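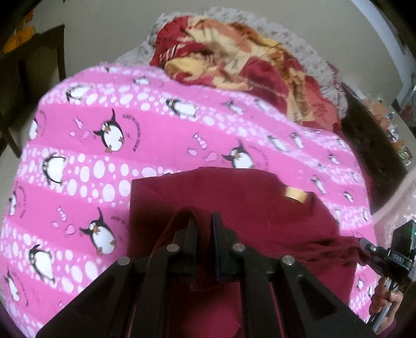
Photo: Qiuyue Shi

Drarkport Community Board > Local Government > Ward map draft, second version

selina_o
The city put the second draft of the ward map up last night. Ward 3 loses everything east of Cao Street and picks up the blocks behind the old Stiltex plant. Ward 5 gets the rest. Council votes in October, and there is one hearing before that. Has anyone gone through it block by block yet?

dtan60
I have. My block moves from 3 to 5. The notice says 808 households change wards in total, and most of those are between Cao and the river. I don't love it. We worked with our council member for two years on the storm drains, and now we start over with someone who has never been down here.

Wekeck Road Tianyou
The drains are a public works project. They don't stop when the ward line moves.

dtan60
They stopped the last time the line moved. Look at Mill Court.

Wekeck Road Tianyou
Mill Court stopped when the state grant ran out. I was at that meeting. The wards have to be close to even, and Ward 3 grew after the apartments opened. Something had to come off it.

jingyi.gu
Both of you have a point, but the first draft fixed the numbers too and it kept Cao Street together. It took 199 households off the north end instead. Those people already vote at the library, which is the Ward 5 polling place. I would like to hear why that version got dropped.

selina_o
The minutes say "concerns from residents" and nothing else.

jingyi.gu
Which residents? I went to both workshops and the north end only came up once.

qshi
I'm on the north end and I did write in against the first draft. So did a few neighbors. It split our street down the middle, odd numbers in one ward and even in the other. I don't think that's a small complaint.

jingyi.gu
Fair enough, I didn't know about the split. They could have moved the line one street over.

Wekeck Road Tianyou
One street over puts you past the limit again. I tried it on the city's map tool.

dtan60
By how much?

Wekeck Road Tianyou
60 people over.

dtan60
That's one apartment building. I'm going to bring it up at the hearing anyway.

selina_o
Sign-up for speakers is at the clerk's window until 4 p.m. the day before — you can't do it online. Written comments go to the same office, 200 words or less.

qshi
Thanks. I'll send mine in again.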